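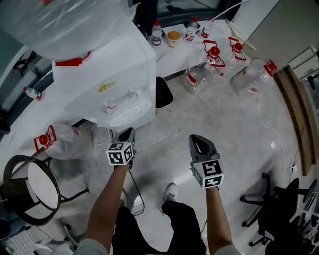

现在的机器人能独立干完一件家务或者店里的杂活吗？

少数几件可以，前提是场地为它改过，东西摆得规矩，旁边还有人随时接手。换成普通人家的厨房或者普通公司的茶水间，目前还不行。

2026年4月30日 文/桶装水观察员

上面两句先放在这里，懒得往下看的可以走了。下面慢慢说，起因是我们办公室换水这件小事。

二月份公司去Wasville看了一场服务机器人的展示，回来以后老板就惦记上了，问茶水间那点活能不能交出去。我负责写评估，写完他嫌我扫兴。评估里不方便说的话，我在这儿说。

先说任务。换桶装水，听上去是全公司最没有技术含量的活：空桶拿下来，新桶撕封口，抱起来，扣上去。我们一桶水连桶20公斤，新来的实习生看一遍就会，腰疼那是另一回事。

展会上Skuvov的人也是这么讲的，“搬运类任务已经比较成熟”。我信一半。纸箱码在托盘上，地面刷了环氧，箱子上贴着码，那确实成熟。水桶是圆的，透明的，里面的水还会晃，跟纸箱就不是一类东西。

透明这一点对人毫无影响，对深度相机影响很大。光直接穿过去，或者在桶壁上乱反射，传回来的点云经常缺一大块。桶外面再裹一层皱巴巴的塑料膜，反光东一块西一块。你看图里饮水机上面那只桶就明白了，人一眼知道那是桶，机器得先过这一关。

然后是姿态。送水的从来不会把桶给你排成一列，有的立着，有的横躺在地上，盖子朝哪边全看运气。立着的桶抓提环就行，躺着的要先扶起来，扶的过程中它会滚。演示视频里的桶全是立着的，一个躺的都没有，我特意看过。

我在展台上问能不能处理躺倒的桶，对方说“在规划中”。做过采购的朋友都懂这四个字值多少钱。

再说地面。茶水间的地上有电线，有垃圾桶，有谁推过来忘了推回去的转椅，今天在这儿明天在那儿。人绕过去是不过脑子的。轮式底盘碰到一根细白线，压过去怕缠，绕开又没有足够的宽度，最后往往停在原地报警，等人来把线拎走。

那既然已经有人来了，这个人顺手把水也换了，5分钟都用不到。

有人会说，你们把茶水间收拾整齐不就行了。可以啊。那每天收拾茶水间这个活谁干？机器人的说明书第一页就写“请确保作业区域无杂物”，我家那台扫地机也是这么写的，所以我每天扫地之前先替它捡一遍拖鞋和充电线。

扫地机我不黑，用了好几年，灰确实少了。可它解决的是地板上那层灰，收拾东西这件事还是我的。厂家宣传叫“解放双手”，我的双手每天早上都在弯腰。

Hijazi那家做商用清洁的，有个数据我觉得比较诚实：他们自己的试点单子上写，一个班次里人工介入13次。销售把这个数字放在很小的一行，还说“仅需少量协助”。我算给老板听，一个班次八小时，平均不到四十分钟就得有个人过去一趟，这个人别的活基本也别干了。

当然他们那个场地是商场走廊，宽敞，灯光稳定，晚上没人。放到我们这种屋子，次数只会往上走。具体走到多少我没有数据，不瞎编。

说说手。很多人以为难点在力气，20公斤嘛，电机堆上去就有了。我看过的几次失败，没有一次是因为没力气。

撕封口那一下才要命。塑料封膜贴在桶盖上，人用指甲抠个角，抠不起来换个地方再抠，眼睛都不用盯着。两指夹爪没有指甲，硬夹会把盖子夹变形，轻夹就打滑。Plilus的演示里，封口是提前撕好的。我问了，对方很坦然地说“这一步由客户完成”。

所以那一场叫“全自动换水”的演示，客户负责撕封口、扶桶、清场、按开始。我当时就站在前排，鼓掌的人挺多，我也跟着拍了两下，出于礼貌。

还有小东西。台面上从来不会只有台面，总有几只小瓶、一个罐子、几根细木棍子。你让机器“把桌子擦一下”，它得先决定哪些要挪，挪到哪里，哪些是垃圾。细棍子平放在台面上，几毫米高，夹爪下去不是夹空就是磕桌子。没喝完的瓶子扔不扔？这个连人都要喊一嗓子问问。

我不觉得这些永远解决不了。用人手拿着夹爪一遍一遍做动作，录下来给模型学，这条路这两年看得到进步，叠毛巾、摆杯子比以前像样多了。我的怀疑在另一个地方：在录过的那间屋子里做得好，跟在隔壁屋子里做得好，差着很远，而宣传片只拍前一间。

判断一段演示值不值得激动，我自己用的办法很土。看有没有剪辑，看右下角有没有写倍速，看旁边那个人的手放在哪儿。要是手一直悬在急停按钮上方，那工程师自己心里是有数的。

再看失败了怎么办。掉了一只瓶子，它会不会自己去捡？大部分会继续执行下一步，对着空气做一个非常标准的“放下”动作。家务这个东西，一半时间都花在处理意外上，汤洒了，盖子滚到柜子底下了，袋子破了。

讲钱。其中一家给我们的报价是每月租金2000，不含上门维护，不含改造。老板觉得不贵。我把送水师傅的情况列在旁边：师傅送水上楼，顺手就给你换上，躺着的桶他用脚一拨就立起来了，这项服务目前收费为零。

评估最后我建议先不租，把桶装水换成直饮机。接根管子，滤芯到期了换。这才叫茶水间自动化，只不过没有胳膊，拍不了视频。

老板的回复是“再看看”。下一场展示他还想去。

评论里有人问那洗碗机算不算机器人。我觉得算半个，而且是家里最靠谱的半个。它聪明在把问题缩到一个箱子里，门一关，水怎么喷都行。可往里摆碗、往外收碗，到今天还是人在干，摆错了照样洗不干净。

也有做这行的同行留言说我太悲观，说仓库和工厂已经跑起来了。仓库我没意见，前面也写了。我说的是家里和小办公室，这两种地方没有谁会为了机器去重新画地线。

还有一位问，真到哪一步你才肯买。我的标准写具体一点：不提前布置，不清场，随便找一间它没去过的茶水间，地上有线，桶有立有躺，封口没撕。它自己换完一桶，水不洒，把旧桶放到墙边。连续做一周，中间不叫人。

做到了我自己掏钱租一台放家里，然后回来把这串帖子置顶，让大家随便笑。

先写到这儿，饮水机那边在喊人了，我去换水。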